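Revisión de seguridad de la ludoteca Callusholm, mes de febrero
Revisa: Stela Dumitrescu. Acompaña: Ciarán Doherty.

Gracias a todos por dejarnos entrar a primera hora, que ya sé que a las ocho y media nadie tiene ganas de vernos abrir armarios.

1. Salidas y pasillos. CORRECTO. La puerta del patio abre hacia fuera y sin llave. Ciarán ha probado la barra varias veces, con cariño y con el hombro.

2. Paredes y esquinas. CORRECTO, con comentario. La pintura está sana y no se desprende en ningún punto.

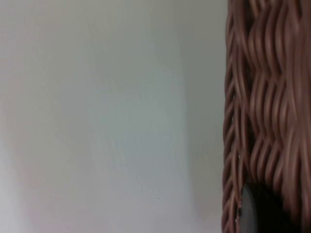
Falta volver a pegar el protector de espuma de la columna de entrada; el adhesivo ya no agarra y los pequeños lo arrancan en cuanto se aburren (¡los entiendo perfectamente!).

3. Enchufes. PENDIENTE. Dos tapas rotas en la sala de siesta. Pedidas a Pladura, 12 unidades, para tener repuesto.

4. Mesas y superficies. CORRECTO. Ninguna cojea, y los tornillos de las patas están apretados.
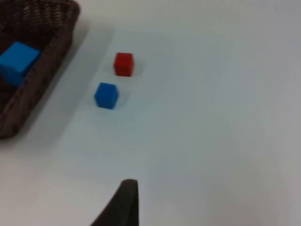

Punto 4: superficie blanca lisa, con dos cubos pequeños y parte de la cesta.

5. Extintor y botiquín. CORRECTO el extintor. En el botiquín hay que reponer gasas y suero; Jelle Coppens ya tiene la lista, y le ruego que mire también las fechas de las cremas.

6. Juguetes y recipientes.

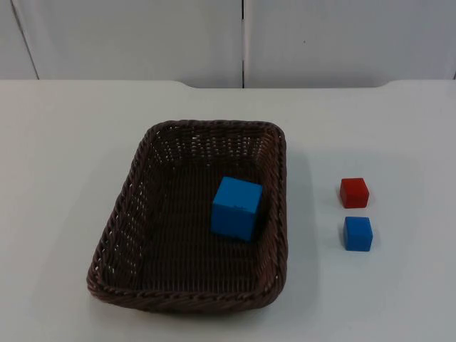
Las piezas para menores de tres años se guardan aparte, y eso lo estáis haciendo muy bien. Os pido solo que paséis el calibrador por todo lo que llegue nuevo, venga de donde venga. Las cestas de trenzado calado, como la marrón de los cubos, conviene repasarlas con la mano por el borde y por dentro, buscando puntas sueltas. CORRECTO por ahora.

7. Agua caliente. PENDIENTE. Kevin Hegarty ajustará el termostato del lavabo bajo antes de la próxima visita.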